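Workshop tips: keeping a pair of hand-held grippers in good order

If you look after a pair of hand-held grippers, the sort you squeeze by a trigger to teach a robot how to pick things up, you'll know what a pleasure they are when they're running sweetly. Ours are a pair built from the Vudine plans, and after a long stretch of daily use I've collected a heap of little habits that I'd love to pass on. You don't need a proper bench for any of this. A tray, a soft brush and a decent lamp will do nicely.

Start with the finger pads. Dust gets into the ridges and the grip goes slippery long before the rubber looks worn. Wipe them with a lint-free cloth barely damp with water and a drop of washing-up liquid, then go over them again with plain water. Keep solvents well away! I tried one on an old pad last July and it went shiny and useless overnight.

An old toothbrush is perfect for ridged pads. Brush along the grooves and tap the crumbs out over the bin.

When you change a pad, do both fingers on that gripper at the same time. A new pad facing a tired one never closes square, and you'll spend the afternoon blaming the spring. Warm the old adhesive with a hairdryer on low and it peels off in one lovely long strip.

Now the trigger. Squeeze it slowly with your ear close to the housing. A faint scrape halfway through usually means fluff on the slide. Take out the 4 screws underneath (put them in an egg cup, they roll), lift the cover straight up and brush the rail clean. One tiny dab of dry grease is plenty. I use Rullulden, out of the little tin, and we're still on the first one.

Don't do the screws up hard. Finger tight, then a quarter turn. Plastic threads forgive you once.

For checking the gap, cut yourself a card spacer. Ours is 67 mm long and lives on a string by the charger. Open the fingers fully, slip the card in, and if it rattles, adjust the stop before you do anything else. It takes less than 2 minutes and it has saved us whole mornings of recordings.

Cables: leave a loose loop at the plug end and hold it with a hook-and-loop tie. Zip ties bite into the sleeve.

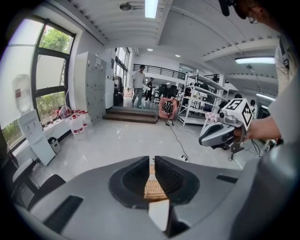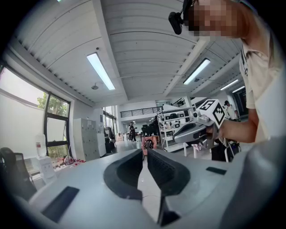

My favourite job of the lot is the marker cube, and I do it last so my hands are clean. The software works out where a gripper is from the printed patterns, so a greasy thumbprint or a lifting corner can send the position wandering all over the shop. With the cube perched on top of the gripper like that, it's the first thing to catch a knock when you put the tool down, so I check the edges every time I pass. Dry microfibre only, and never rub across a loose edge. If a face is scuffed, print a fresh one on matt paper at exactly full size and measure it before you stick it down. Matt really is worth it under strip lights, as glossy paper throws back a white patch right where the pattern should be.

We give the pair a full going-over every 7 days, and I write the date on a bit of masking tape inside the Ostavell case lid. The present bit says 11th January, pads changed, left trigger cleaned.

Next on my list is a padded stand, so they can be parked upright between runs. I've got some foam offcuts put by for it.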